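Saturday, May 15, 2021

I've been home from the Mulora open day for a couple of hours and my feet hurt, so this will probably be long and in no particular order. You've been warned!

If you don't know Mulora, it's the robotics workshop out past the Fedbridge bus station, in the old building with the nice windows. They usually do one of these days in March, but this year it slid into May, and I only found out from a flyer taped up at the library. Tickets were free but you had to book a slot. Mine was the second of the morning, in a group of 12, and I got there so early that I walked over to Liew for a coffee and a cheese roll first. (Good roll. Coffee a bit burnt.)

## Getting in

You go up a flight of stairs, sign a sheet, get a sticker with your slot on it, and then you wait in a hallway looking at posters. One poster said the workshop has run 108 public demos, which sounded like a lot until I thought about how many school groups must come through. Then a guide came and gave us the rules. Stay behind the line, no flash, don't lean over anything, and if a robot stops moving it doesn't mean it's finished. That last one made a kid in our group very nervous for the rest of the hour.

The first room was mostly talk. They had a slide show about their software, which they call Drolluvex, and I'll be straight with you, I followed maybe half of it. What I got was that a person can steer the robot's arms and hands through a job over and over, and then the software tries to learn the job from all those tries. Somebody asked how many tries it takes and the answer was 50 for something easy, and a whole lot more for anything fussy. The guide said folding things is fussy. I have a fitted sheet at home that agrees.

## The table room

This was the part I came for. I'd pictured something like a factory, all yellow cages and beeping, and it was a pretty ordinary room with gray carpet, a sheer white curtain and trees outside the window. The robot works at a wooden table. It's white, with two long arms and silver-gray hands, and the hands have proper fingers! I don't know why that got me so much. I think I was expecting claws.

We got to see the view from up at the robot's head, looking down at its own arms, and I could have stared at that for the whole slot. There's a big round green button on the table, like something off a game show, and a crumpled sheet of bubble wrap next to it. Everyone in my group wanted to press the button. Everyone in my group also wanted to pop the bubble wrap, me included, and we are all supposedly adults apart from the nervous kid.

The other thing I liked was how homemade bits of it looked up close. There are little colored wires at one wrist, blue pads on several of the fingertips, and cables trailing off in all directions. Tape on the tabletop, too, a faint outline and some small blue marks along the front edge. It reminded me of my uncle's garage, and I mean that as a big compliment.

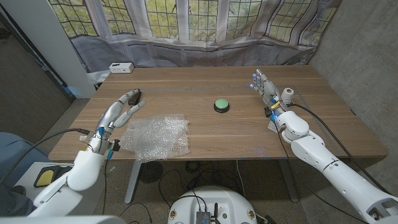
## Questions people asked

We had 21 minutes for questions (the guide had a timer going) and they went fast. I scribbled a few down on the back of my sticker sheet:

- Does it get tired? No, but the people steering it do, so they swap over a lot.
- Why hands with fingers? So it can try things that were made for people to pick up.
- Can it make a sandwich? "Not one you'd want."
- Could it hurt you? They take that seriously, hence the line on the floor and the person standing by the stop switch the whole time.

I asked whether steering it feels strange, and the guide said the odd part is when you take a break and reach for your own mug, and your arm seems too quick. I've been thinking about that all afternoon.

## If you want to go

Book early and take the later bus, not the one I took. Wear a sweater, the hallway is freezing. There's over an hour of standing, though they'll find you a stool if you ask, and I wish I'd asked. The gift table only takes cash. I bought a Drolluvex mug, and my sister has already claimed it.

They said the next open day will go up on the Mulora page once they've picked a date - I'll post it when I see it. I'm hoping for the sheet folding.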